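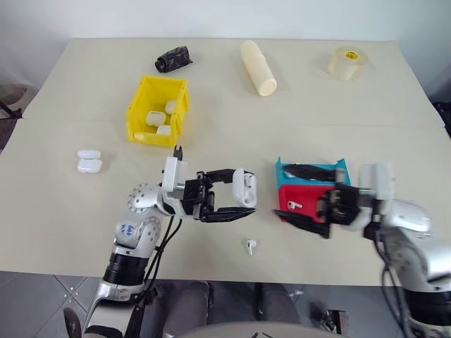

*An open charging case in the left gripper, one loose earbud on the table, and two more cases stacked beside the yellow bin.*

The most closely watched earbuds in town don't play music. They spend their working day on a beige table at Bonari, an electronics refurbishing firm, where a two-armed robot is being taught to deal with them and their little white cases.

The firm started the project in February. Its returns department handles 2200 pairs of earbuds in a busy month, and each pair has to come out of its case, get sorted, and go off to be tested. The case goes its own way. People do this with two fingers and a podcast on. Bonari would like a machine to do some of it, and has found that the machine would first like to be shown. Many times.

"You can explain it to a new hire in 20 seconds," said Ute Rathjen, who runs the training work. "Open the lid, buds over there, case over there. We're a few weeks into the robot version of that conversation."

The method is remote control. An operator moves a pair of hand controllers, the two arms follow, and everything the arms do is recorded, along with what the robot's cameras saw at the time. One complete run is called a demonstration. The recordings are then used to train software that is supposed to produce the same sort of movements with no operator attached.

Empty cases belong in a yellow bin. Earbuds go into a red bin and a blue one, over on the right arm's side. The rest of the tabletop is left a little untidy on purpose, with a roll of packing tape and a few other things parked toward the back. Rathjen's view is that a robot trained only on a perfectly clear table will go to pieces the first time somebody puts down a roll of tape, and that somebody always puts down a roll of tape.

Malte Ruppert, one of the operators, used to drive a forklift and says the forklift was more forgiving. His first full demonstration took most of a morning, counting the retries. The lids are the worst of it. An earbud case is shiny and rounded, it's built to snap shut, and it has no interest in being held by two long black fingers. Squeeze it too lightly and it turns in the grip. Squeeze harder and it leaves.

"I've had one go under the radiator," Ruppert said. "The robot kept its hand exactly where the case had been. Very polite about it."

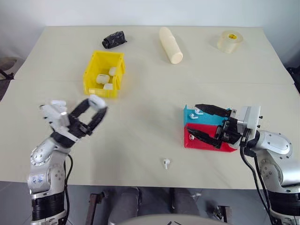

Nor are the earbuds much help once they're out. A bud lying with its stem toward you is a different problem from a bud lying with its stem off to one side, and the operators are asked to pick them up however they happen to land -- no nudging them straight first. Drops stay in the recording too, as long as the operator goes back and picks the thing up afterward. The idea is that the software should learn what to do about a mistake, seeing that it will have plenty of its own.

Runs where the operator simply gives up are thrown out. The team calls these "lunches."

A good day now yields 42 usable demonstrations from one station. Rathjen wants 100, which she thinks will take a second station and a better chair. The existing chair has been the subject of two emails. She is also trying out softer fingertips from Wuyts, a small rubber goods shop across the river, after the staff's own attempt with cut-up dish gloves was judged a success by everyone except the person who did the dishes.

The software side goes by the name Nero, which was picked in a hurry and can't be changed now because it's printed on the folders. Nero has been allowed to run the arms alone on a few afternoons. It reaches for a case with real confidence, Rathjen said, and on its better tries it gets the lid up. Then it tends to wait, lid open, as if for applause. She puts this down to the operators, who all pause at that point to line up the other arm. The robot has learned the pause beautifully.

Fixing it means more demonstrations, this time without the pause, and Ruppert has been practicing with the controllers after hours. He has also been told to stop tapping the gripper twice on the rim of the bin after letting go of a case, a habit he didn't know he had until Nero started doing it.

None of the sorted earbuds from the training table go back to customers. The same few sets are used over and over, closed up again by hand at the end of each run and put back on the table for the next one. That part, the reloading, is still done by people, and there are no plans to automate it this year.

Bonari will show the station to its trade customers next month in the old Koken building, where it has rented the ground floor. Visitors will be able to try the controllers themselves. Rathjen has ordered extra earbuds, and Ruppert has asked for something to block off the radiator.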